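Chapter 4
Showing the Task

A robot can be given a task in two ways without writing code. In the first, a person takes hold of the arm and moves it through the motion by hand. In the second, the person works at a distance, and the robot copies a glove or a hand controller.

Both methods record joint positions over time – 20 readings a second in the Flenwood exercises used in this book. Section 4.1 covers guiding by hand. Section 4.2 covers remote control, using a creased printed sheet as the work object. 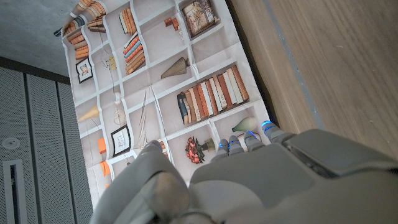

Figure 4.1 Robotic hand over the printed sheet, seen from the wrist or gripper.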